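The slice and what it has to carry

Sliced bread is judged by most households on taste and price. In the catering trade it is judged on whether it can be picked up. A slice that folds on the way from the board to the plate costs time, loses its topping and usually ends up in the staff room. For a food so common, there is little written down about why one slice stands and the next one droops.

Bożena Wilczyńska has kept records on the subject for ten years. She runs the test bakery at Haddad, a contract baker in Caltcombe that supplies canteens, hospital kitchens and two railway caterers with white tin loaves. Her records fill a run of grey box files and cover flour, water, proving time, oven position, cooling time, slice thickness and a value she calls droop, measured in millimetres.

The droop test is simple. A slice is laid on a flat board with half its length projecting over the edge. After 30 seconds the drop at the free end is read off a steel rule. A fresh slice from a standard Haddad loaf, cut at 12 mm, drops by 9 mm. The same slice cut at 10 mm drops by 17. Anything over 20 is rejected for service at table, though it may still be used for toast, where the heat dries the outer crumb and the figure falls close to nothing.

Thickness explains most of it. A slab that is a little thicker is a good deal stiffer, and bread follows the rule up to a point. It departs from the rule because the crumb is a foam, with cells of uneven size, and because it is edged with a material of a different kind. The crust of a tin loaf is thin and much drier than the middle. It works as a rim. Slices with the crust removed droop by more than twice as much as slices with it left on, and the cut edge begins to tear after a few minutes in a warm room.

"People ask for the crusts off and then complain about the sandwich," says Wilczyńska. "They have taken the frame off the door."

The side crust matters more than the top. On a tin loaf the sides are baked against metal and come out even in thickness. The top is domed, often cracked, and varies along the length of the loaf. A slice held by its side crust will hang straight. Held by the top, it may swing or split at the shoulder, where the dome meets the side and the cells are largest.

Age comes next. Bread is too soft to slice well for the first two hours out of the oven. Haddad cools its loaves on open racks until the centre reads 27°C, and slices them then. Over the following day the starch firms and the slice stiffens without losing much water. By the second day the droop figure has fallen by a third. Caterers who ask for bread baked the same morning are asking for the weakest slice available, and Wilczyńska tells them so in writing when they sign.

Then there is the spread. Fat at room temperature adds weight but seals the surface. Jam does neither job well. Its water moves into the crumb, and the cells beneath it soften and close up. A teaspoon of jam in the centre of a slice raises the droop figure by 4 mm in ten minutes. Spread to the edges, the same quantity raises it by less, as the crust shares the load and the layer is thinner. Wilczyńska recommends butter first, to the crust on all sides, and jam second.

Handling is treated separately in her files, under the heading "grip". Bread offers very little resistance before it is marked. A thumb pressed into fresh crumb leaves a dent that recovers only in part, and a dent in the middle of the slice is where the fold will start. The aim is to spread the pressure over as much of the face as possible and to let the crust take the weight.
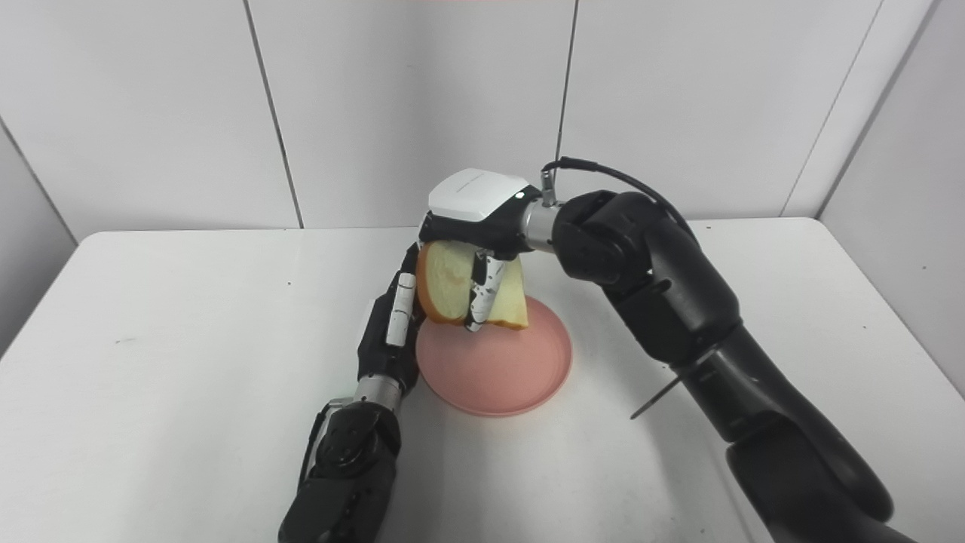

A slice held upright over the plate, with one finger on the face and another down the side crust.

Radosław Wieczorek, who trains counter staff for the Plidness chain of station cafés, teaches a version of this to every new starter. The slice is lifted from the board with the flat of a palette knife, turned upright, and taken by the crust with the fingers extended. Fingertips are kept off the crumb where possible. The slice is then lowered until its bottom edge meets the plate and laid down away from the hand, so that the last part to arrive is the part being held. Dropping it flat traps air underneath and can shift a loose topping by a centimetre or more.

He prefers the upright carry to the flat one for unfilled bread. A slice carried flat has to resist bending along its whole length. Carried upright, it is loaded along its own plane, in which even fresh bread is fairly stiff. The flat carry is kept for open sandwiches, and for those he insists on a board or slice under the full area.

The plate has its own part in this. Plidness changed its side plates in July, replacing a flat-rimmed pattern with a coupe shape, shallow, with a raised edge. The order was for 3,000 pieces. The reason given at the time was stacking height. In use, the raised rim proved a help with crumbs and a nuisance with large slices, which rested on the rim at two points and sagged between them. Bread served whole now goes on the next size up. Halves go on the smaller plate.

Glazed plates also sweat. Warm toast laid flat on a cold plate gives off vapour that condenses on the glaze and is taken up again by the underside. Despina Avram, a potter who makes tableware for restaurants under the name Skodon, has tried three remedies: an unglazed centre, a ribbed centre and a slight dome. The unglazed centre stained within a week. The ribs worked, but held butter and were disliked by the people washing up. The dome, raised by 1.5 mm in the middle, gives an air gap beneath most of the slice and wipes clean. She sells it in four colours and reports that pink is the slowest to leave the shelf and the least often returned.

"White bread on a white plate looks like nothing at all," Avram says. "Give it some colour underneath and people can see where the slice ends."

Home bakers can repeat most of the Haddad tests with a ruler and a clock. Wilczyńska advises using slices from the middle third of the loaf, as those near the ends carry more crust and give flattering results. The knife should be long and serrated and drawn with little downward force. Slices should be tested within five minutes of cutting — the exposed face dries quickly, and a dry face will take 2 mm off the reading in a heated kitchen. Three slices are enough for an average. If one of the three has a large hole in it, she discards it and cuts another.

Her next set of trials concerns seeded loaves. Seeds in the crumb interrupt the cell walls and ought to weaken the slice, yet the first readings have come out stiffer than plain white at the same thickness. She suspects the dough, which is mixed with less water to carry the seed, and is baking a plain loaf to the lower water figure to compare.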